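Gralbridge Cell Safety Review
Minutes, 4/18/24

1. Grip loss on bag task
The left gripper lost its hold during bag opening and the arm did not stop. Log shows fault 265, cleared by the operator without a report. Durnex to supply the force trace. Normal two-arm hold on the rim, for reference:

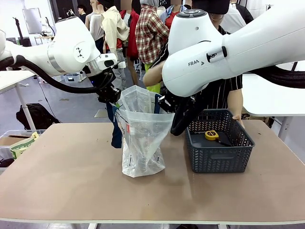

2. Cause
Grip force was set at 43 percent after the October update. The earlier value was 90. Baran controller accepted the change with no prompt. Slip detection was off in the same profile. Members disagreed on whether a full bag should be handled at all until the trace is in. Left open.

Wrist view of a filled bag, with the green pads closed on a fold at the edge:
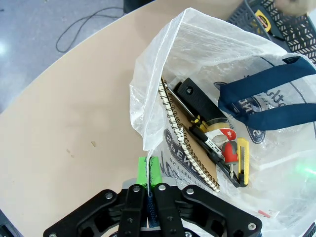
Photo: Tandent, wrist camera

3. Actions
Restore the old force value and lock the profile. Durnex.
Stop both arms on loss of grip at either side. Baran.
Run 500 cycles with no load before tools go back in the bag. Tandent.
No fault to be cleared without a written entry, effective now.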